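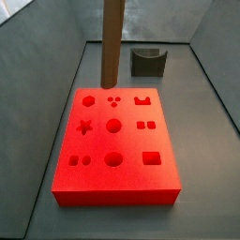 Bitby Boards > Puzzles and Sorting Toys > Shape boards: clever or just fiddly?

Started by maneck_shed
Posts: 2,024

I keep being told that the double-shape boards are a big step up from the old circle-square-triangle kind, and I don't buy it. The red one at the top has a hexagon, a star and a plain round hole, all fine. Then you get the odd ones: three little circles in a bunch, two small squares side by side, a rounded square with a small circle stuck next to it. What is a child supposed to learn from a square with a circle next to it? It isn't a shape. It's two shapes that happen to share a piece.

I've sat at the toy table at the Skiltis swap mornings for two years now and the boards that get used are the dull ones. The fancy ones get picked up, admired by a parent and put down again.

Re: Shape boards: clever or just fiddly?
pegandhole

The pairs are the good bit though. Take the two squares side by side. Turn that piece a quarter turn and it won't go in. Turn the round one as much as you like and it makes no difference. That's the whole lesson, and you don't get it from a board where everything is a circle or nearly a circle.

I'd keep the star. Children love the star.

Re: Shape boards: clever or just fiddly?
maneck_shed

They love the star on the board. Then they try to get it in, it catches on one point, and they hit it with the hexagon. I have watched this more times than I care to remember.

Re: Shape boards: clever or just fiddly?
Zanele Gumede

My quarrel is with the bottom middle hole. It's the widest round one on there, and there's another round one straight above it. If the two are close enough in size, a small peg drops into the big hole and the child thinks they've got it right. A sorting board shouldn't let you be wrong without noticing. I can't judge the sizes properly from a photo, so maybe there's more in it than I think, but I've handled boards with exactly that fault.

The notched hole in the top right corner I do like. The grey block behind has the same outline, with the dip between two raised ends, so you can match it by looking before you touch anything.

Re: Shape boards: clever or just fiddly?
oldtin

Would a child match it, though? The block is sitting with its dip facing up, and you're seeing the outline from the side. To put it in the hole you've got to tip it over in your head first. That's a big ask for a toddler. My niece would have used it as a seat for a doll and been quite right.

Re: Shape boards: clever or just fiddly?
pegandhole

Zanele, you can test the round holes in ten seconds. Try every round peg in every round hole. If one goes in where it shouldn't, send the board back.

oldtin, the tipping over is why it's worth having! Nobody said it was for toddlers.

Re: Shape boards: clever or just fiddly?
maneck_shed

The box usually says it is for toddlers. That's half my complaint. Ages get printed on these things by someone who wants to sell them to as many people as possible.

Re: Shape boards: clever or just fiddly?
ndlovu_b

Can I bring up storage, as it's the part I have to live with? The flat pieces go in a tub and I don't mind. Long round ones are another matter. They roll off the table, they roll under the radiator, and then the set is short of a piece and goes in the charity bag.

Someone on the old Ndlovu board swore by a V-shaped rest fixed to the table. I was rude about it at the time. I'm still not sure. A rod only stays in a V if nobody knocks the table, and the walls on the ones I've seen are quite shallow.

Re: Shape boards: clever or just fiddly?
pegandhole

Dark grey, two sloping sides, two screws through the floor, red board next to it. The rod is the long brown one, scuffed and with a light scratch across the middle, so don't expect a beauty contest. 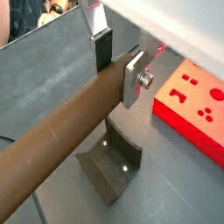 Re: V rests for long pegs (split from Shape boards)
ndlovu_b

Right, so it's smaller than I pictured. The rod sticks out well past it. What stops it tipping if it's put down off centre?

Re: V rests for long pegs
pegandhole

Nothing, if you put it down badly. Put it down with the middle over the rest and the weight sorts itself out. A longer V would forgive more, I'll give you that.

Re: V rests for long pegs
oldtin

I don't like the screws being inside the trough. If a head stands up even slightly, the rod rocks on it. I'd want them sunk below the surface, or better still out on a flange where they can't touch anything.

Re: V rests for long pegs
pegandhole

A round rod in a V sits on the two walls. It doesn't reach the floor unless it's very thin. Draw it on the back of an envelope and you'll see.

Re: V rests for long pegs
oldtin

I did draw it. Fine with a fat rod, not fine with a thin one, and people do buy sets with both. So I'm half right, which I'll take.

Re: V rests for long pegs
Zanele Gumede

I don't want anything screwed to my table at all. I've got a kitchen table and it has to be a kitchen table again by teatime. A strip of folded card does the same job and goes in the recycling when it gets jam on it.

Re: V rests for long pegs
maneck_shed

Card lasts a morning at ours. Still, I'd sooner replace card than explain two screw holes to the hall.

For what it's worth I've come round on the notched block, a bit. I haven't come round on the square with the circle. If anyone has a child who took to that one without being shown, I'd like to hear it, and I mean a child you watched yourself, please, not one from a catalogue.

Re: V rests for long pegs
ndlovu_b

Mine took to the three circles straight away. Called it the mouse and wouldn't put it in the hole because the mouse was asleep. Make of that what you will.

Going to try the card first. If it collapses I'll be back to argue about screws.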